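Search this blog Search Popular Recent Archive

The Great Bathroom Shelf Clear-Out, Part Whatever

2023-04-04

So I finally did the acrylic boxes. If you've been reading since February you'll know I've been threatening to do this for weeks, and every time I got as far as pulling one off the shelf, looking at the gunk along the bottom, and putting it back again. Well, the rain set in, the show I was watching ended, and I had a whole pot of coffee in me, so off we went.

For anyone new, I live in a third-floor apartment in Altach with a bathroom the size of a closet and a closet the size of a shoebox. Everything small I own ends up in clear acrylic. Cotton balls, earrings, spare buttons, the good hair clips, the bad hair clips, tea bags (yes, in the kitchen, I'm not a monster). I started with two boxes from Imo when they were having that moving sale and then it kind of got away from me. There are 6 of them now, plus the tall one with the swinging front that I use for jewelry.

I love them! I really do. You can see what you have, they stack, they look so crisp the day you bring them home. And then three months later they look like the inside of a bus window.

First thing I did was empty them all out onto a towel on the bed, and wow. I found 46 bobby pins. I know it was 46 because I lined them up on the towel like little soldiers, because that's the kind of afternoon it was. Also a foreign coin, a key to a bike lock I no longer own, half of a pair of earrings I loved in college (the other half is still missing, please come home), and a fortune from a cookie that said something about patience. Into the trash went the dried-up lip balms. The key I kept. I can't explain the key.

Then the washing. Please don't do what I did the first year and spray them with regular glass cleaner. A lot of those have ammonia in them and it can leave acrylic cloudy or make teeny cracks all through it, and there's no getting it back after that. I ruined a perfectly nice tray that way and I'm still a bit sore. Lukewarm water, one drop of dish soap, and a soft cloth — that's the whole recipe. No paper towels either, they scratch. I use the microfiber cloths that come in the big pack from Bangera, the gray ones, and I keep them apart from the kitchen ones so they don't pick up grease.

Corners are the annoying part. The dust packs itself in there with hairspray and turns into a sort of felt. I went around mine with a cotton swab dipped in the soapy water, and for the really stubborn bits I let a wet cloth sit in the corner while I went and refilled my coffee.

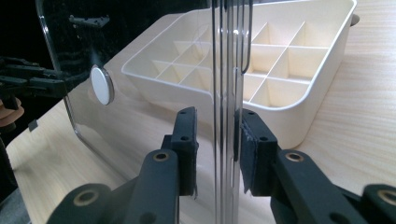
The edges are where I always used to mess up, too. A thin acrylic edge gets grubby in a way the flat sides don't, and you don't notice till the light hits it and you get all those bright lines with a gray one in the middle that turns out to be plain old grime. What works for me is folding the cloth over the edge and pinching, one side and the other at the same time, and then sliding it down in one long go. Don't scrub back and forth. Just pinch and slide, rinse the cloth, pinch and slide again. It's weirdly relaxing once you get going, and I did the door on the jewelry box 4 times when it probably needed 2.

Drying took longer than I'd planned. I stood everything up on a dish towel, leaning against the tub, and of course the water ran down and pooled in the rounded corners and left spots. So then I had to go around again with a dry cloth. Next time I'll dry them by hand right away, even though I hate drying things by hand. (My dishes live in the rack. They know where they belong.)

Now, putting stuff back. I had big plans for this part. I'd seen one of those pictures where everything is sorted by color and I thought, sure, why not me? Because I own eleven brown hair ties and one yellow one, that's why not. So I went with how often I reach for things. Daily stuff in the front box on the lower shelf, once-a-week stuff behind it, and the fancy earrings go up top in the tall one where I can see them and feel guilty about never going anywhere.

I also gave up one whole box! It's on the kitchen counter now holding tea, and the tea situation is so much better that I'm already eyeing another one for the spice packets.

A couple of you asked in the comments last time about scratches. For the light ones I use the Treneditz plastic polish, a tiny dab on a soft cloth, small circles, then wipe it off. I've only tried it on the lids so far and I'm happy with how they came out. The deep scratch on the old square box is staying, I think. I've turned that side to the wall.

Next up is under the sink, and I'm going to need a lot more coffee for that one. If you have a good trick for keeping cotton balls from shedding all over everything, leave it down in the comments, I'm all ears.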